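Wanted: someone stubborn to help us find out why our arms let go

Hi! I'm Brenda Cropper and I look after the towel-folding bench at Skarach. We've got a two-arm setup, one orange and one black, and for most of the summer it folded small blue towels without much fuss. Then in August the orange gripper started opening in the middle of a fold. 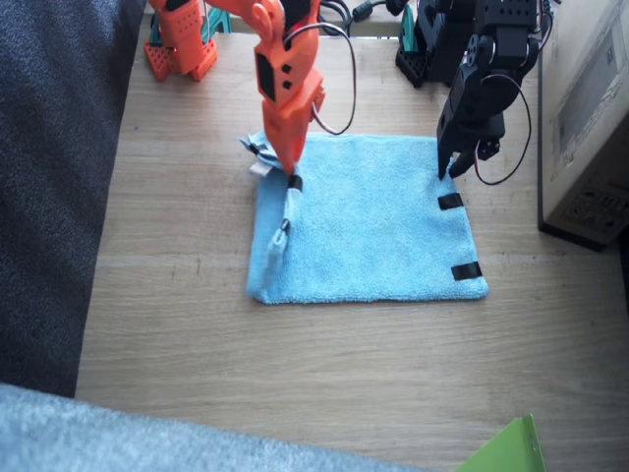

Over 1015 logged runs we had 406 early releases. Most of them just dropped a corner, but one time the arm kept swinging after it let go and clipped Jaime Henriques on the knuckles (he's fine, bruised and grumpy). We now run at half speed with a stop button in reach, and it stays that way until we know what's going on.

So we need a bench tester for three months. You'd run folds, write down every fault, swap cables and servos one at a time, and argue with me and Anikó Fodor about what it all means. She thinks it's a voltage dip. I blame the software update.
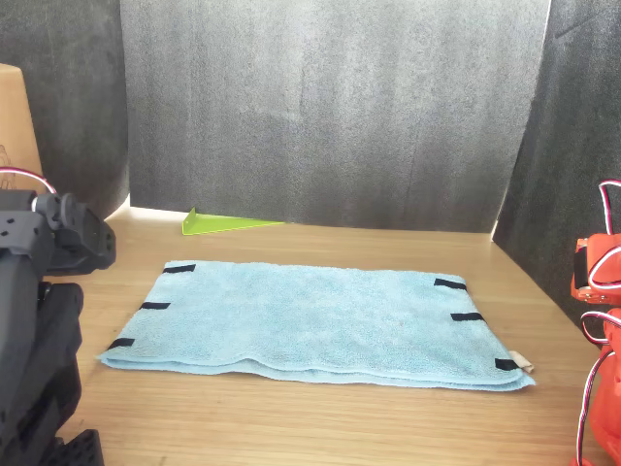

You don't need a degree. I'd love it if you've fixed printers, bikes, sewing machines, anything with moving parts that misbehaves! Some Python helps, and so does neat note-taking. You do have to be okay with repeating the same fold until lunch, and with hitting stop the second something looks off.

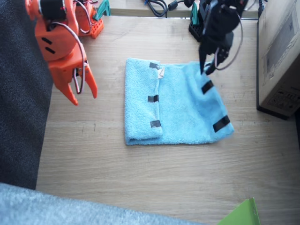

Pay is $1890 every two weeks, mornings from 8:30, at our Kurkeck building. Parking is free and the coffee is bad.

To apply, send Florencia Leiva a short note about a fault you chased down and how you found it. A resume is fine too, but she reads the note first.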